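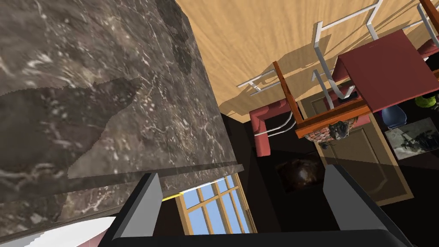
Lachlan Halliday wrote to us in January to say his school had paid for 370 graduation gowns and sent 87 of them back with the zips stuck. He wanted to know why anyone should believe our page over the last one he read. Fair enough.

Prilluma Graduation Gown, hire or buy

The maker, Esquivel, calls this gown "crease-free". We don't. It comes folded in a bag and it needs a night on a hanger, or a steamer if you're short of time. The cloth is matt polyester, light enough for a hot hall, and thin enough that a white shirt shows up better under it than a patterned one.

The Fistex zip is the part we'd look at first. It runs well if the gown is hung up and badly if it has been stuffed in a box for a year. Ask for a sample before you order for a whole leaving year.

Sizes: by height, 6 lengths
Colours: black, navy, maroon
Cap: sold separately, one size, which means it fits some heads
Tassel: included with cap, year charm extra
Smallest order: 30 gowns
Washing: cool, by hand. The label says machine. We've seen the hems afterwards.

Wonent also offers a "keepsake" version at a higher price. It has a stitched collar and a nicer bag, and as far as we can tell it's the same gown.

Prices checked 30 January 2023. Delivery is charged on top, and late returns on hired gowns are billed by the day.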